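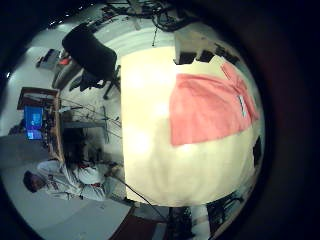
I've been reading Paul's letter to Philemon this week, and I want to write some of it down before our group meets. It's the shortest letter of his we have, one chapter, and most of us skip past it on the way to Hebrews. I read it twice at breakfast and again in the evening. A piece of cloth lying on a table, like the pink one up there, says nothing about who wove it or who has to wash it. Philemon's house was full of things like that, and somebody in that house did the washing. The letter is about one of those people.

The facts first, as far as the letter gives them. Paul is a prisoner. He is writing to Philemon, and also to Apphia, Archippus, and the church that meets in Philemon's house. The man he is writing about is Onesimus, a slave of Philemon's, who is with Paul and is now being sent back.

Notice the church is in the greeting. This is a private matter between two men and Paul addresses it to a roomful. If the letter was read aloud, Philemon heard it with everyone looking at him.

I used to find that a bit unfair of Paul. I've changed my mind. Onesimus had to walk back through that door. He needed more than one person to know what Paul had said about him.

Verse 6 is the hard one to translate. The ESV has "the sharing of your faith." A lot of people hear "sharing your faith" and think of talking to a neighbor about Jesus. The Greek word is koinonia, which is closer to partnership, having something in common.

That matters because Paul uses a related word in verse 17: "So if you consider me your partner, receive him as you would receive me." He set it up eleven verses earlier. Read 6 and 17 together and the letter makes a lot more sense.

Verse 7, "the hearts of the saints have been refreshed through you." The word for hearts there is the word for the inward parts, the guts. It comes up three times in this short letter. Verse 7, verse 12 ("sending my very heart") and verse 20 ("Refresh my heart in Christ").

So Philemon is known for refreshing hearts. Then Paul calls Onesimus his heart. Then he asks Philemon to refresh his heart. I missed this for years because I was reading it too fast.

Verses 8 and 9. Paul says he is bold enough to command, and then doesn't. "Yet for love's sake I prefer to appeal to you." Some readers think this is pressure with good manners. Ada Dal Bello said as much when we did this letter at Rosser last December, and she had a fair point. He does mention that he's old and in prison.

My answer to Ada then was weak. I'd say now that verse 14 has to be given its weight: "I preferred to do nothing without your consent." He could have kept Onesimus with him. He sent him back, and that left the decision with Philemon — whatever we think about the tone.

It also left Onesimus with most of the risk. I don't want to hurry past that. We talk about Philemon's choice and Paul's tact, and the man carrying all the danger doesn't get a line of his own.

Verse 11 has a play on words. Onesimus means useful. "Formerly he was useless to you, but now he is indeed useful to you and to me." It was a common slave name. I find the joke uncomfortable and I don't think I'm wrong to.

But look where Paul goes next. By verse 16 he has left "useful" behind. "No longer as a bondservant but more than a bondservant, as a beloved brother." And then "both in the flesh and in the Lord." He closes off the reading where they are brothers on Sunday and nothing changes at home.

Does Paul ask for his freedom outright? No, he doesn't use the word. Verse 21 says "knowing that you will do even more than I say," and people have argued over "even more" for a very long time. I think it points to freedom. I can't prove it from the verse.

Verses 18 and 19: "If he has wronged you at all, or owes you anything, charge that to my account." Paul then writes "I will repay it" in his own hand. We don't know that Onesimus stole anything. The sentence starts with "if." I've heard it preached as a settled theft more than once.

Verse 22 — prepare a guest room for me. Paul hopes to come and see how it went. I like that he put it right at the end, after the big request.

For those coming on 1st October: we're at the Dromness hall again, same door. Please read all 25 verses before you come, out loud if you can. Then read Colossians 4:7-9, where Onesimus is named again as "our faithful and beloved brother."

One question to bring with you. If this letter were read in our own meeting, who in the room would be hoping you took it seriously?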